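How to Send Your Club Track Out as a Promo

So you've finished a tune, you've played it in the car a hundred times, and now you'd like some DJs to play it too. Lovely! I've been mailing out promos for our little label, Rosley, for a good while now, and people keep asking me how we go about it, so I finally sat down and wrote the whole thing out.

Start with the files. You want an extended mix with a clean drum intro and outro, a radio edit, and an instrumental if there are vocals. Make a WAV and a 320 MP3 of each. Name them the way a DJ will want to see them on a USB stick, meaning artist first, then title, then the mix in brackets. Please don't leave "final master 7 NEW" in there. I did that with the first Benavides single and I still hear about it.

Next, fill in the tags. Artist, title, label, year, key and tempo, and put the artwork inside the MP3 while you're at it. WAV files can be fussy about tags, so check them in two different players before you move on.

Artwork should be square and readable when it's tiny. Shrink it down to the size of a postage stamp on your screen and see if you can still make out the title. If you're making a banner for the promo page as well, keep your text away from the sides (phones crop it something awful).

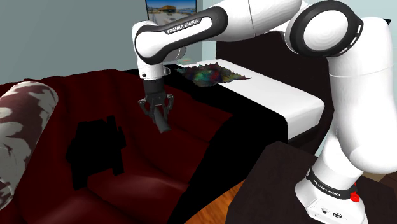 Robot arm over a red sofa, computer render.

Now for the list. Ours has 788 addresses on it, but it began with 21, and those 21 were all people we'd met at nights in Hokombridge. A small list of people who like your sort of music will do far more for you than a huge one you got from a stranger. Split it by style if you can, so the techno folks aren't getting your vocal house every month.

Keep the email short. Two or three lines about the tune, one streaming link, one download link, and the release date. Say who sang on it! Vocalists get left out all the time and it's a shame. Send it to yourself first and click every link on your phone and on a computer.

We mail three to four weeks ahead of release, usually on a weekday morning. For an April release I'd have everything ready by the first days of March, which always feels far too early and then isn't.

When feedback comes in, copy the nice quotes into one document with the DJ's name and the date, and write back to thank people. If somebody charts the tune or plays it on a show, share that before you share your own sales links.

Last, give the download link an end date. Ours close on release day, and the Rimberg remixes are the only ones I've ever left open longer.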